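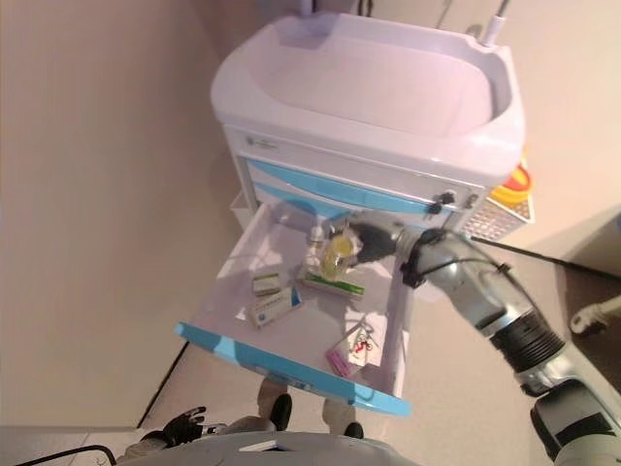

Rainer replied to my last post that I'm making it sound like hospitals are letting robots loose in the drug supply, and that the standards people have this covered. Fine. Let's go through what "covered" means. Short thread.

Start with the safety paperwork. Most of what I get sent deals with whether the robot will hit a person. Speed, force, stopping. All good to have. None of it says a word about whether the arm picked up the right vial.

A nurse taking a vial out of a drawer reads the label. Then reads it again before drawing up. Where I trained, that was drilled into us until we did it in our sleep. Ask a vendor where the second read happens and you get a slide about the camera.

Trudeo's draft guidance says the system "should confirm item identity." Should. Confirm with what? Barcode? Box shape? Box shape is how people make this mistake too. Small boxes in the same colors, lying next to each other, a bit crooked.

And the key. A drug cart has a lock so that somebody answers for what comes out of it. If the key lives in the lock while the robot works, who has the keys? I have asked this at two demos. Both times I was told it was a policy question for the site.

It IS a policy question. So write the policy before the purchase order.

Now the numbers. Grumeck's brochure says 1,000 picks without a drop. I asked how many different items. I asked who stocked the drawers, and whether anybody moved things between runs. Still waiting.

Fatwood at least published a log. 500 picks, of which 314 needed no human help. I like that log a lot more than the brochure — somebody had to sit down and write the bad ones in.

But "no human help" only tells me nobody stepped in. Did anyone check the vial against the order afterward? The log has no column for it. A wrong pick that goes smoothly would count as a good one.

What I'd want in a rule, in plain words: scan at the drawer, scan again at handoff, a named person on shift who holds the key, glass handled over the tray, and every wrong item reported the same way we report ours.

Somebody will say that makes it slower than a nurse. Maybe so. Then say that in the brochure.

Rainer, if there's a clause that covers the second read, post the number and I'll go read it tonight. I mean the clause, please — I've already had the press release.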